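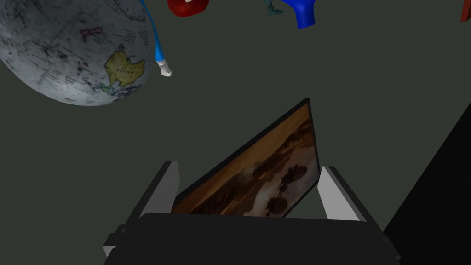 Who can join the Wata Robotics Club?
Any student in grades 7 through 12 can join, with or without coding experience.

The club meets in Room 11 at the Gorkutow School from September to May. Meirion Edwards started it as an after-school programming class and still runs it. Members work in pairs and write control code for a simulated arm. The first unit is picking things up. The second is putting them down where they belong, and it takes most students until March.

Our object library has 576 models, from globes to framed paintings. Students may add their own once a partner has tested them — the file rules are posted in the lab.

Each spring we enter the Tralska Cup, simulation division. A full run is scored out of 1000, with points taken off for drops and collisions. Teams are picked in February.

There is no fee. Laptops stay at school, but the software can be installed at home. To sign up, stop by Room 11 after 3 p.m. or leave a message at extension 2238.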